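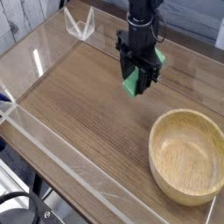

Care of Wooden Bowls

Wooden bowls should be washed by hand in warm water with a little mild soap. They should not be left to soak or placed in a dishwasher. Dry the bowl with a soft cloth and stand it on its side overnight.

Food-safe oil may be applied when the inside looks dull. Leave it for 16 hours, then wipe away any excess — a sticky rim means too much was used.

Pale wood marks easily. Beetroot and turmeric should be kept out of it, and hard objects should be set down gently inside.
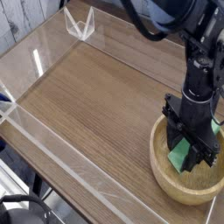
Reader comments

Siu: We oil ours every 6 weeks in winter. Is that too often?

Trimero: Lemon and salt took a beetroot stain out of mine after 2 tries.

Last updated: November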